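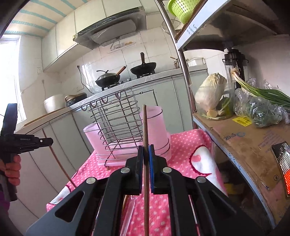 Handgeführte Greifer in Wohnküchen: Regeln für die Aufnahme

Diese Anleitung gilt für alle, die mit zwei handgeführten Greifern Bewegungsabläufe in privaten Küchen aufzeichnen. Sie ersetzt nicht die Einweisung am Gerät. Wer zum ersten Mal aufnimmt, liest sie vor dem Termin einmal ganz durch und hält sie am Einsatzort griffbereit. Die Fassung vom Januar ist damit ungültig.

1. Vor dem Termin

Die Einwilligung des Haushalts muss schriftlich vorliegen, und zwar von allen Erwachsenen, die dort wohnen. Eine mündliche Zusage an der Tür reicht nicht aus. Im Formular steht, welche Räume aufgenommen werden dürfen. Steht dort nur die Küche, bleibt die Tür zum Flur geschlossen.

Beide Greifer am Vortag laden und die Fingerbeläge prüfen. Beläge mit Rissen oder abstehenden Kanten werden getauscht, immer paarweise. Die Lagerbolzen dürfen kein fühlbares Spiel haben. Wer ein Gerät mit Spiel findet, legt es in die rote Kiste und trägt die Nummer im Buch ein.

2. Arbeitsplatz einrichten

Die Küche wird so aufgenommen, wie sie benutzt wird. Vorräte, Gemüse und Geräte bleiben stehen. Weggeräumt wird nur, was in die folgenden Gruppen fällt:

Messer, Scheren und Reiben mit offener Klinge
Medikamente und Reinigungsmittel
Briefe, Lieferscheine, Kalender und alles andere mit Namen oder Adresse
Fotos von Personen

Aufgedruckte Produkttexte auf Kartons sind unproblematisch. Versandetiketten mit Anschrift werden abgeklebt, ebenso handschriftliche Zettel.

Der Arbeitstisch braucht eine Unterlage, die nicht rutscht. Ein Handtuch ist zulässig, wenn es glatt liegt und nicht bis in den Laufweg hängt. Zwischen Tischkante und nächstem Möbel bleiben mindestens 60 cm frei. In engen Küchen darf man dafür den Tisch verschieben, nicht aber das Regal des Haushalts.

3. Wärme und Strom

Der Gasherd ist während der gesamten Aufnahme aus. Pfannen und Woks dürfen auf dem Herd stehen, ihre Stiele zeigen aber nicht in den Bereich, in dem mit den Greifern gearbeitet wird. Zwischen Kochen und Aufnahme liegt eine Pause, bis alle Töpfe handwarm sind.

Heizgeräte sind im Winter oft unvermeidlich. Ein Gerät mit offenem Glühelement steht außerhalb der Reichweite beider Arme, auch der ausgestreckten. Gemessen wird von der Spitze der Greiferfinger und mit eingespanntem Gegenstand, denn ein Essstäbchen verlängert den Greifer erheblich. Handtücher, Kartons und Plastiktüten bleiben vom Heizgitter fern. Bei Geräten ab 2.000 W keine Mehrfachsteckdose verwenden. Die Greifer werden nie an derselben Steckdose geladen wie ein Heizgerät.

4. Lange, dünne Gegenstände

Für Essstäbchen, Spieße und Kochlöffel gelten eigene Regeln:

Immer nur ein Stück je Greifer.
Holz vor dem ersten Durchgang auf Splitter prüfen. Gesplitterte Stäbchen schneiden in die Beläge.
So fassen, dass das Stäbchen quer über die volle Breite des Belags anliegt. An der äußersten Belagkante kippt es unter Last.
Das obere Ende nie auf Gesichtshöhe führen. Wer größer ist als die Person, für die der Tisch eingestellt wurde, stellt ihn neu ein.
Vor dem Einstecken in einen Besteckhalter den Griff zur Ruhe kommen lassen, erst dann absenken. Kein Nachdrücken. Klemmt das Stäbchen, wieder anheben und neu ansetzen.

Die Griffkraft bleibt auf der kleinsten Stufe, bei der das Stäbchen hält. Hatsue Ishida hat dafür am Standort Gakasside die Markierung am Abzug eingeführt, sie ist inzwischen an allen Fornum-Greifern angebracht. Weiter als bis zur Markierung wird bei Holz nicht gezogen.

5. Während der Aufnahme

Ärmel liegen eng an oder werden hochgeschoben. Schmuck an Händen und Handgelenken ablegen. Kinder und Haustiere sind nicht im Raum. Kommt doch jemand herein, wird sofort gestoppt und der Durchgang verworfen – auch wenn er fast fertig war.

Nach 60 Minuten ist Pause. Bei Kribbeln in den Fingern oder Schmerzen im Handgelenk endet die Sitzung für diese Person an diesem Tag.

Fehlgriffe werden nicht gelöscht. Fällt etwas herunter, mit dem Greifer aufheben, falls es auf dem Tisch liegt. Liegt es auf dem Boden, den Durchgang beenden und als »gefallen« kennzeichnen.

6. Nachbereitung

Beläge mit feuchtem Tuch abwischen, kein Lösungsmittel. Haben sie Lebensmittel berührt, werden sie abgenommen und gespült. Benutztes Besteck geht in die Spüle des Haushalts und nicht zurück in den Halter.

Die Daten am selben Tag nach Irivari übertragen und erst danach vom Gerät entfernen. Schäden im Haushalt, auch kleine, kommen auf das Blatt S und werden dort von beiden Seiten unterschrieben.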